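Questions I get asked about moving house
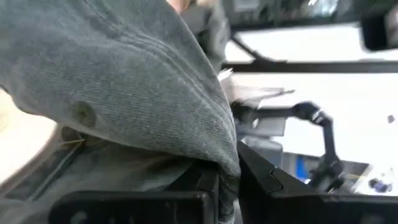 Photo: Leung / Fluturwood

I've run Toremia out of Fluturwood for a fair while now, and the same questions land in my inbox every week. So I've finally written the answers down!

How early should I book?
Two weeks is fine for most of the year. July is the odd one out (school holidays, plus half the leases in town seem to finish then), so give me at least 30 days' notice if you can.

Do you charge by the hour or by the job?
By the hour, from when the truck reaches your old place until we've carried in the last box. There's a minimum of 3 hours, even for a one-bedroom unit.

Can I leave clothes in the drawers?
Yep, soft stuff can stay put. Jeans, jumpers, towels, all good. Please take out anything breakable or leaky – I once spent a whole evening cleaning shampoo out of a tallboy and I'm not keen to do it again.

How many boxes will I need?
More than you think. A three-bedroom family home usually chews through nearly 80, and the kitchen is always the greedy one. I sell flat-packed boxes and I'll buy back any clean ones afterwards.

Do you go out to Rerov?
I do, on Tuesdays and Fridays. The road is slow behind a loaded truck, so I book only one Rerov job a day.

What won't you carry?
Gas bottles, petrol, paint and pets. Pot plants are fine on short trips, but they travel at your own risk.

What if I have to change the date?
Just ring me. Changes are free up to 2 days before the move, and after that I keep the deposit. If your settlement gets delayed, let me know straight away and I'll see what I can shuffle.

Last updated Dec 31, 2018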